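Tellbridge Evening Classes
Running a Meeting People Don't Dread
Handout 5: agendas, minutes and the bit in between
Tutor: Hammad Virk

Right, these are the notes I promised, typed up from my own scribbles and tidied a little. A few of you missed the session so I've put in more than I usually would. Bring them next time, we'll be using the Leltow agenda again (the one with 541 words in it, yes, for a one-hour meeting).

What an agenda is for

I used to think an agenda was a list of subjects. "Budget." "Newsletter." "Parking." I wrote them like that for years, and then wondered why we'd spend half the evening on parking and go home without settling a thing about it. Bujar Petek, who chaired my first proper meetings at Pudau, used to hand mine back with a question mark beside every line. What do you want them to do about parking?

So try writing each item as a question the group can answer. "Do we renew the parking permits for April?" is a lovely agenda item. You know when it's finished!

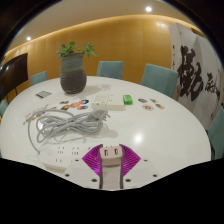

Put the hardest question second. I've tried it first and people are still finding their pens, and I've tried it last and they've got their coats on. Second works for me, though a couple of you disagreed quite loudly and I'd like to hear more about that.

Timings are a matter of taste. I pencil them on my own copy and keep them off everyone else's. If you print them, somebody will watch the clock for you, and they won't be nice about it.

Papers sent beforehand

Keep them short. The Hayat group sent me a report of 1000 words before a meeting last year and I'll confess I read the first page and the last. I asked them to try again and it came back at 513, and it was a much better report (the history of the drainage had gone, mostly). If you must send something long, put the decision you need in the opening line.

Talking in the middle

Some people think out loud and some need a minute. If you only ever say "any thoughts?" you'll hear from the first lot all night. Things I do:

- Read the question out, then shut up and let everyone jot something down.
- Go round in turn, and let people pass.
- Ask the quiet end of the table before the noisy end.
- Say back what I think we've agreed, out loud, before moving on.

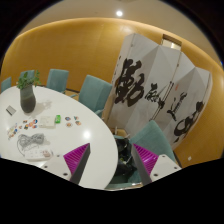 Minutes

Minutes aren't a script of who said what. I want to see the decision, the name of whoever is doing the job, and when it's due. If there was a real disagreement, one fair sentence will cover it. "The group discussed the matter at length" tells me nothing and I've written it myself more times than I'd like.

Write them up the same evening if you can bear it. My handwriting goes off overnight like milk.

For next time

Take the Leltow agenda and rewrite every item as a question. Cut anything that could have been an email. Then swap with a neighbour and see whether they can tell, from your version alone, what each item is meant to settle. Bujar's old agendas are in the blue folder if you'd like something to compare with, but please put them back in order!

Notes last revised 2019-06-27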